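Flying with Flirnenlow: Your Questions

How long is the flight?
Around 30 minutes from ignition to touchdown. You'll spend a good deal longer than that in the parking lot at Brositz hugging relatives.

Do I get to call myself an astronaut?
Call yourself whatever you like. Some agencies have opinions, and your coworkers will too.

How many people have flown so far?
158, counting the crew that went up in July. Bình Khương has gone twice and would like everyone to know it.

What can I bring?
A bag weighing no more than 200 grams. Wedding rings, photos and small flags are all fine. Ashes need paperwork, so write to us early. We've had one request for a sourdough starter and the answer was no.

Will I throw up?
Possibly. The bags are in your left sleeve pocket. Please practice finding it before launch day.

Is there a meal?
Not on board. Breakfast is served at the Carkov guesthouse four hours before launch, and the kitchen keeps it plain on purpose. You may want pancakes. You will get toast.
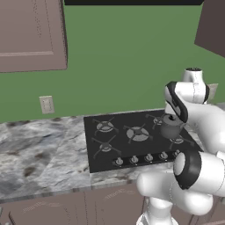 Can my family watch?
Yes, from the Sönmez viewing area, which has bleachers, shade and restrooms of a sort. Each passenger gets six passes. Choosing the six is your problem.

What if the launch is scrubbed?
You stay another night on us and try again in the morning. Wind is the usual culprit.

How do I join the waiting list?
Fill in the form on the booking page and pay the deposit. There are 716 names ahead of you, and a few of them will lose their nerve.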